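4. The Skultik Kit in Use

4.1 What comes in the kit

We bought the Skultik hand-held gripper kit as an ordinary customer, through the Sumier web store, and used it for household manipulation work from July until the end of our study. The kit is sold as a way to record the motion of a person's hand through a tool that a robot arm could also carry. You hold it, you pick things up with it, and a camera on the tool records what the fingers do and what lies past them. We had tried two older approaches before this one, teleoperation with a leader arm and a sensor glove, and both are covered in Section 3. Neither had ever left our lab. The Skultik kit left it on the first afternoon, in a backpack, and that alone changed how we planned the rest of the project.

The package holds the gripper, two sets of finger pads, a charging cable, a calibration card and a printed manual that is short and clearly written. We paid for the optional recording software, which is made by Cilent and is licensed per seat. Everything reported here was done with firmware dated 21/02/2020. The vendor has told us a newer version exists, and we have not tested it.

4.2 Setup

Setup was a pleasure. Calibration means holding the card in front of the camera, opening and closing the fingers until the software is satisfied, and pressing save. New operators did this correctly after reading one page of the manual. We did run into trouble with the card when overhead light hit its glossy side, and we now keep a matte copy printed on plain paper, which works just as well. The manual ought to mention this.

The one step we would call confusing is pairing. The gripper and the laptop have to be on the same network, and the Cilent software gives the same error message for a wrong password and for a flat battery. We lost most of a morning to that message. A small sticker on our laptop lid now says "charge it first."

4.3 Tasks and rooms

We set 17 tasks, all of them things people do at home without thinking much: folding a towel, straightening a pillow, moving a carton from a bed to a shelf, picking a sock off the floor. The full list is in Appendix B. Each task was done in furnished rooms that were in use, with their normal clutter left in place. We wanted the recordings to hold the things that make home robots fail, such as soft furniture, odd corners, half-open boxes and fabric that looks the same on both sides.

Operators were told to work at their own speed and to stop when they felt tired. They were also told not to tidy the room before recording. This second instruction was hard for people to follow, and several early sessions had to be thrown out when an operator had cleared a surface out of politeness. After we rewrote the instruction sheet, the problem went away.

A session began with the tool held still, fingers open, facing the work area. This gave the tracking software a clean start and gave us a view of the room before anything in it was touched (Figure 6).
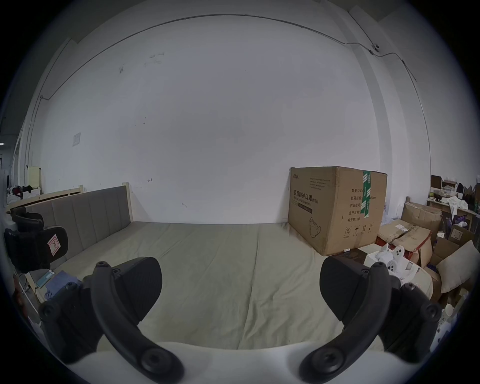
Figure 6. View from the gripper camera in a bedroom, with both fingers open toward the bed. A carton marked "Medical protective mask" sits in the back corner against the wall, beside a pile of boxes and packaging.

Beds turned out to be the best test surface we had, and we came to look forward to them. A fitted sheet offers very little for a camera to hold on to, and the tool's own motion estimate has to carry the tracking through long stretches of plain fabric. The Skultik kit handled this far better than we expected. Tracking was lost in 14 recordings over the whole study, and in most of those the operator had pushed the tool right up against bedding or a wall until the lens saw a single flat color. When the tool was drawn back, the software usually found its place again by itself. We kept the recovered recordings and marked them, and readers who want only unbroken tracks can filter them out.

Big, light boxes were the other surprise. A carton on a mattress slides, tips and sinks at one edge as it is pulled, and our operators had to learn to draw it toward themselves with one finger before trying to grasp it. That small trick shows up again and again in the data. We never taught it. It is exactly the kind of behavior we hoped a hand-held tool would pick up, and the sensor glove recordings contain almost none of it, probably since a gloved hand can simply grab the top edge.

4.4 The fingers

The fingers deserve a section of their own. They are curved, black and jointed, and each ends in a broad rubber pad with a textured face. The curve keeps a good part of the view open between them, so the camera can see past the fingers to whatever the operator is reaching for. With the straight fingers on our previous tool, the object was hidden for the last part of every approach, and models trained on those recordings tended to close too early.

The pads grip cloth very well. They take hold of a thin sheet without pinching through to the mattress, and they keep hold of a pillow corner during a quick pull. Cardboard is fine too, provided there is a flap or an edge to close on. They are less good on shiny plastic wrap, and they collect lint. We wiped them between sessions with a damp cloth and changed to the second set after the first began to feel slick. The spare set fits snugly, and swapping takes a small screwdriver that is not in the kit. We would love to see one added!

We also borrowed a set of third-party pads from Neves, which are narrower and softer. These were better for socks and small items and worse for everything else. Their shape blocks less of the view, but they bent sideways under load, and the software has no setting for a pad that bends. We went back to the standard pads after a short trial.

4.5 Comfort and battery

A full charge lasted 90 minutes in our hands, with the camera recording the whole time. This was enough for one session and never enough for two. Operators said the tool felt well balanced when held level and heavy when pointed down at the floor, so we moved the floor tasks to the start of each session. Left-handed operators had no complaints about the grip, although the record button is easier to reach with the right thumb.

The body gets warm near the end of a charge. We measured nothing here and only pass on what operators told us. None of them stopped a session over it.

4.6 Recordings and cost of labor

By the end of the study we had 1905 usable recordings. Looking back over our notes, the time saved came mainly from not having to move things. No arm had to be bolted down, no table had to be cleared, and a session could start a few minutes after the operator walked in. The leader arm gave us smoother motion, and we still prefer it for tasks at a fixed bench. For bedrooms and hallways we would not go back to it.

File handling is the weak spot of the Cilent software. Each recording is saved under a long string of characters, and the task name is stored in a separate file that is easily left behind when a folder is copied. We wrote a short script that joins the two and have placed it with our other code. The export step is also slow on older laptops, though it runs without supervision and can be left overnight.

Support was quick. We wrote to Skultik twice, once over the pairing error and once over a loose screw in the left finger, and had a useful answer both times. A replacement screw arrived in the mail with a note on how tight to set it. We have since checked every finger screw before each session, and this check is now part of the operator sheet in Appendix C.

4.7 Privacy in lived-in rooms

Recording inside homes needs care. The wide view that makes the tracking so strong also takes in walls, desks and shelves, along with any papers lying on them. We asked residents to put away anything they did not want seen, and we reviewed every recording before it joined the shared set. The software has a masking tool for this purpose. It works on a region of the view and follows that region well while the camera moves slowly, less well during fast turns, where we had to correct the mask by hand. Recordings that could not be masked cleanly were deleted and are not included in the totals given in Section 4.6.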